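Desktop Teardown and Parts Sorting
Final Project Report
Submitted Friday, June 7, 2024

1. Background

Our project looked at how far a used office desktop can be taken apart with ordinary hand tools, and which of its parts are worth keeping. The computers came from Lumano, a local office that was replacing its old machines. They gave us 13 towers. We did the work in the Hitell lab over five weeks, two sessions a week.

The question came out of an earlier class on materials. In that class we learned how many different metals and plastics go into a small electronic product, but we never opened one. We wanted to do the opening and sorting ourselves and write down where the time goes.

2. Setup

We worked on the aluminum bench along the back wall. Each tower was unplugged and left overnight before anyone opened it. We then laid it on its side so the open side faced up. This is better than standing it upright, because screws that come loose stay inside the case instead of rolling off the bench.

Tools used:
Phillips screwdrivers, sizes 1 and 2
Flat screwdriver
Side cutters for cable ties
Wrist strap
Plastic trays for screws
Masking tape and marker for labels

3. Order of work

In the first week everybody removed parts in whatever order looked easiest. That caused trouble. Cables got trapped under the drive cage, and on one tower a power connector was pulled so hard that the plastic shell broke. After that we agreed on an order and kept to it.

Side panel off first. Then drives and their cables. Then the graphics card, if there was one. Then memory. The processor and its cooler came next, followed by the power supply and last the motherboard. The empty case went on the pallet by the door.

The processor was the step we were slowest at. On several towers the old thermal paste had gone hard and the cooler did not want to let go. Twisting it gently worked better than pulling up. Once the processor was out we closed the lever on the socket again so that nothing could catch on it.

The drive bays took the least effort. The ones with plastic rails need no screws at all. You squeeze the rail, and the drive slides out.

4. Sorting

Parts went into three groups: reuse, spare parts and recycling. Reuse meant the part was tested in our bench computer and worked. Spare parts meant it looked fine but we had no way to test it. Everything else was recycling.

Memory and graphics cards mostly went to reuse. Power supplies were harder to decide on. We did not open any of them, as the capacitors inside can hold a charge. We copied the ratings from the label into our spreadsheet, and the supply went to spare parts unless the fan was stuck or the case was dented. Loose cables were cut free of their ties and bundled by connector type.

Hard drives were kept apart from everything else and returned to Lumano, who wanted to destroy them.

5. Problems

Labels fell off. Masking tape does not stick well to dusty metal, and for two towers we can no longer say which power supply belonged to which case. Paper tags on string would have been better.

We also ran out of anti-static bags in the third week and had to wait for an order from Rey. The motherboards from that week were stored in cardboard, which we would not do again.

6. Next steps

The reusable parts will be built into working computers for the Lulow after-school room. This is planned for August, when the lab is free again. Two of the cases are in good enough shape to be used for this. Before then, the spreadsheet needs to be cleaned up, and the box of mixed screws still has to be sorted by thread.

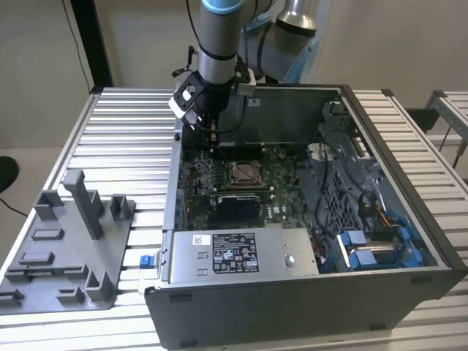
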